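News > Press releases > Household

Products Care guides Stockists Press Contact

Brastance asks whether anyone needs a special cloth for metal fittings
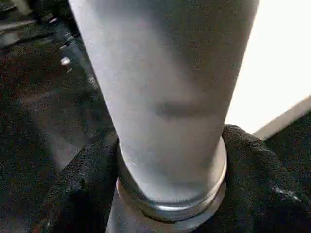
Two months of wiping, and not much to show for it

Brastance, the household fittings firm, has put out the results of a small in-house trial of cleaning cloths, and they will not please anyone who has paid extra for one. The firm looked at how ordinary dark towelling compares with cloths sold for shiny metal rings, collars and the pale matt surfaces that often sit next to them.

The trial ran to 84 wipes over 21 fittings. Each was cleaned by hand, then looked at under a plain ceiling light. In around 70 of those wipes, the people checking could not say which cloth had been used. Brastance does not claim that this settles anything. It is a small trial, done by a firm that sells fittings and has its own views about how they should be looked after.

Still, the claims made for special cloths are large ones. "Streak-free" turns up on packet after packet, usually with no word on what was cleaned, or how hard anyone rubbed. We would like to see the working.

What the trial did find

Bright metal is forgiving. A quick turn of the cloth brings up a shine, and it is easy to believe that the cloth did something clever. Matt finishes are harder to please. Marks and fine specks show up on a pale surface, and going over them again with a dry cloth did little in most cases.

Black towelling has one clear fault: it hides its own dirt. Testers often could not tell whether a cloth was due for the wash - and several kept on with one long after they should have stopped. Light-coloured cloths were easier to judge.

What Brastance is doing about it

The firm had planned to sell a branded cloth from July, under the name Kemen. That plan has been dropped. A care sheet will go in the box with new fittings instead, and it runs to 2 lines: use a clean, soft cloth, and wash it often.

Brastance will look at the matter again if a cloth maker can supply test results that stand up. None of those asked so far has sent any.

Copies of the care sheet and the full trial notes are free on request from the Brastance press desk.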